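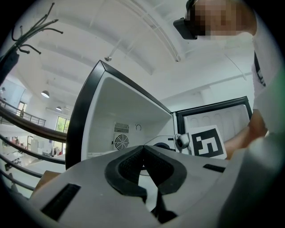 The small fridge with its door open, white lining and all.

Leave the fridge door open

March 2019

Every shared building I have worked in has had a small fridge that people complain about, and every time the complaint has been about the same thing. It smells. Someone then suggests buying a new one. I think this is nearly always the wrong answer, and I want to argue for a duller one, which is to empty the thing, wash it, and leave it standing open for a day.

I rent a desk in Prendlow, in a building with a shared kitchen on each floor. Ours has had three small fridges in the time I have been there. The first was a Ferkance, which was thrown out in July after a carton of milk was forgotten in it over a holiday. It still worked. The second was a Seler, bought for 100 pounds, and it lasted 11 months before somebody decided it was past saving as well. I looked inside before it went. There was a brown ring on the shelf and something dried into the door seal. With warm water, a cloth and bicarbonate of soda I think it would have taken 20 minutes.

People will spend money to avoid a job like this. I understand it up to a point. Cleaning up after strangers is unpleasant, and a small fridge is an awkward thing to get your arm into. The bigger ones have shelves that slide out and drawers you can carry to the sink. A mini fridge is a white box with corners, and any vents or moulded parts inside it all collect crumbs and drips. You have to go round each of them with a cloth, and in the narrow parts a cotton bud.

Even so, the work is small. Switch it off at the wall. Take everything out and throw away whatever has no name on it. Wash the lining, then the inside of the door, then the seal, which is where most of the smell lives in my experience. Any part with a fan or a grille should be wiped with a cloth that has been wrung out well, and no water should be poured or sprayed near it. Then dry it all and prop the door open.

The last step is the one people skip. They wash the fridge, shut the door, feel pleased, and find the smell has come back by the next morning. A closed fridge that is switched off holds whatever damp is left in it. An open one dries. It does look untidy, and in our kitchen it means walking round the door to get to the kettle. I have twice come in to find that someone had helpfully closed it.

There is an argument on the other side. Old fridges use more power than new ones, and there comes a point when the motor is struggling or the seal has gone hard and a repair is not worth paying for. I accept that. When our third one, a Vávra, stops keeping milk cold I will not stand in the way of the van. But a seal that is dirty is not the same as a seal that has failed, and most people do not check which they have. Shut the door on a strip of paper and pull. If the paper drags, there is still some grip in the seal.

I also think the size of these fridges works against them. A full-size one is treated as a proper appliance and people expect to look after it. A mini fridge gets treated more like a bin with a lid – cheap, low down and easy to ignore. A new one costs less than a weekly shop for a big family, or so I was told when I objected to the Seler going. It may be true. It still took two of us to carry it down the stairs, and it still had to go somewhere.

I put a sheet of paper on the wall above the Vávra with the steps on it and a space for the date. It has been filled in twice, once by me. The bicarbonate is in the cupboard under the sink, behind the bin bags.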